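Koppel fine-tuning recipe, used in a real kitchen: review

Koppel is a method for teaching a robot arm household pick-and-place from a small number of your own demonstrations. It comes as a paper, a code release and a base model trained on 3,252 demonstrations recorded in other people's homes. You record some more in your own room, run the fine-tuning, and the arm should then be able to put things on the right shelf. I have been using it since July in the kitchen at our Draltoldale site, and this is a review of how it works in practice. I had no part in writing it and we paid for our own hardware.

What you get

The download has the base weights, the training scripts, a recording tool and a folder of example configurations. The recording tool expects a leader arm, and the one it supports without extra work is the Simer. We already had one. If you have something else you will need to write a small driver, and the notes for that are thin: one page, with a code sample that uses an old function name. It took me most of an afternoon to get past this on a second machine where I wanted to use a different controller.

Installation on our usual workstation was fine. The install script checks your graphics card before it fetches anything large, and I wish more releases did this.

The idea behind it

Most of the earlier recipes I have tried treat your new demonstrations and the old ones as one big pile. Koppel keeps them apart. During fine-tuning it pairs each of your recordings with a handful from the base set that involve a similar movement, and it trains on the pair. The claim in the paper is that this stops the model from forgetting how to grasp things in general while it learns where things go in your room.

I was doubtful about the pairing step. It is done by comparing gripper paths only and takes no notice of what the object is, so a mug may be paired with a tin of paint if the hand moved the same way. Having looked through a good many of the pairs, I think this is the right choice. The odd-looking matches were often the useful ones.

How I tested it

The job was to move kitchen items between the island worktop and a tall open-shelved cabinet a short way behind it. The item is named in a typed instruction along with a shelf: top, middle or lowest. Nothing in the room was changed for the robot's benefit, and people went on using the worktop for bags and lunch.

I recorded my own demonstrations over nine mornings. The default fine-tuning run is 3,000 steps, and I left it at that for everything reported in this review. For comparison I also trained the same base model with the pairing switched off, using the same recordings and the same number of steps. Across both versions I ran about 700 attempts, with the item and the shelf picked by a script so that I was not choosing the easy ones.

An attempt counted as a success if the item ended up on the named shelf, let go of, and stable. I did not give half marks. If the arm put a tumbler on the wrong shelf very nicely, that was a failure.

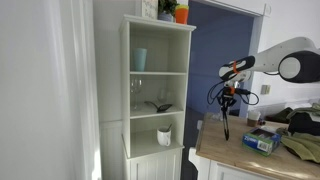 The test kitchen: arm and gripper over the island, shelves on the left with tumbler, wine glasses, spatula and mug.

Results by type of object

Plastic tumblers and stacking cups were the easiest. Both versions handled these well and the difference between them was too small to say much about. If cups are all you want to move, you could save yourself the trouble and use the plain recipe.

Mugs were where the pairing first showed a benefit. Without it, the arm tended to approach from the same side every time, whichever way the handle faced, and knocked the handle with a finger. With it, the approach changed to suit the mug. It still struggled when there was a spoon standing in the mug. The fingers would close on the rim and the spoon together and the grip would be poor. I recorded extra demonstrations of this and they helped a little.

Wine glasses were the weak point for both. Clear glass against a white shelf is hard for the cameras, and the model often reached slightly short. The pairing version was better at lifting a glass from the worktop, where there is some wood grain behind it, and hardly better at all at taking one back out of the cabinet. The paper's table has a row called "transparent" with a respectable score in it. When I went through the supplementary material, those tests were done on a dark table. That should have been stated next to the number.

The spatula surprised me. A flat object lying down is usually awkward for long thin fingers, and I expected a lot of scraping. The Koppel version learned to take it by the handle and set it down at an angle if the shelf was too shallow to take it straight. The version without pairing kept trying for the head. I checked the pairs afterwards and many of the spatula recordings had been matched with paintbrushes and rulers from the base set, so the credit does seem to belong to the method.

Shelf choice

Getting the right shelf was better than I have seen from other recipes of this size. Mistakes were nearly all between the middle and the lowest. The top compartment was almost never confused with anything. I tried rewording the instructions ("bottom" for "lowest", "centre" for "middle") and the score dropped a bit, though not enough to worry about. "Put it under the glasses" did not work. The documentation does not claim that it will, so I mention it only in case you were hoping.

Clutter

The worktop had different things on it from one day to the next. Boxes and small containers made no difference unless they were directly in the way. Cloth was more trouble. When a folded or draped cloth was near the target, the arm slowed down and sometimes stopped above it for several seconds before carrying on. I put this down to there being very little fabric in the base set. The Rullen add-on, a separate set of recordings with towels and clothing, is supposed to deal with it. I ran a short test with Rullen mixed in and the stopping went away, but cup placement got slightly worse, and I have not yet had time to find out why.

Things I did not like

The progress display is misleading. It shows a training loss that goes down smoothly whether or not the result is any good. My worst run had the best-looking curve.

Pairing is recalculated from scratch each time you add a recording. On a large set this is a long wait, and there is no option to add new ones to an existing list.

The default joint speed is set too high for a kitchen with people in it. You can lower it in the configuration, and you should do so before the first run. The setting is in the hardware file and not in the safety file where I looked for it.

The licence for the base recordings is different from the licence for the code. Read both if you intend to use this in anything you sell.

Compared with the paper

My overall success rate was lower than the published one, as I expected in a room the authors have never seen. The gap between the two versions, with and without pairing, was close to what they report once glass is left out. That is the part I cared about and it holds up. With glass left in, the gap shrinks quite a lot.

I would have liked the authors to report placing as a separate figure from grasping. In my tests pairing helped with grasping far more than it helped with placing, and a single success number hides this. My own log keeps the two apart and it was easy enough to do.

Who it suits

If you have an arm already, a supported leader, and a set of ordinary solid objects to move about, Koppel is worth the week or so it will take you. It needs fewer of your own recordings than the plain recipe to get to the same point on mugs and utensils. If your work is mainly with glassware, I would wait for the next release or plan on recording a good deal of your own data against pale backgrounds.

I am keeping it on the workstation. The next job is the closed cupboard below the shelves, and I will add to this page when I have results for the door.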